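Card holder questions, answered (mostly)

I get a lot of mail about desk card holders, so I finally put my answers on one page. I buy these for the front counter at Stisel, where we get through 3,075 business cards in a busy year, and I have opinions!

Do I really need one?
If your cards live in the box they came in, maybe you don't. Mine used to, and the corners got chewed up (plus I could never find the box). I like having them out where people can help themselves.

Metal or plastic?
I lean toward metal for a counter because it stays put when somebody grabs a card in a hurry. Aluminum is light, though, so don't expect it to hold down your paperwork.

Which color should I get?
Whatever you'll notice on your desk. I go back and forth between red and blue, and a gray tabletop is kind to both. 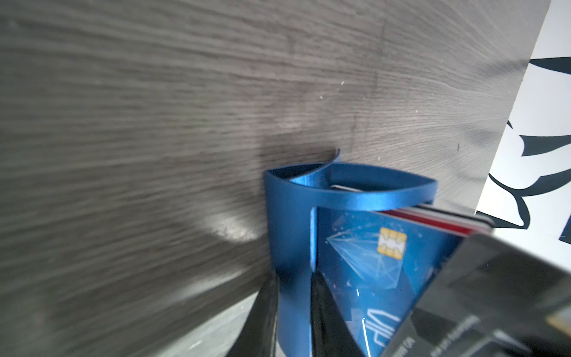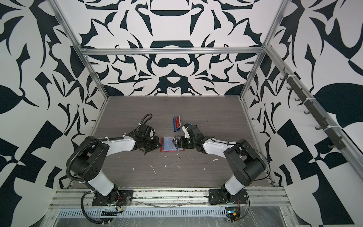 Plesevley, September 1, 2022
Blue card holder in the first photo, red one in the second, both on gray wood grain.

How many cards should I put in?
I stop at 40, even if the package says 50. You want a little wiggle room, or the first person to take one pulls out three and then stands there trying to stuff two back in.

Can I mix different cards in one holder?
You can, but keep the thick ones at the back. I stuck a few glossy Irero cards in front of our plain ones once and they slid all over the place.

How do I clean it?
Soft dry cloth, every couple of weeks. For fingerprints I breathe on the metal and wipe, very high tech. Skip the scouring pads, please!

Do you sell them?
No, sorry. I get ours from Lapiņa, and they usually restock in November.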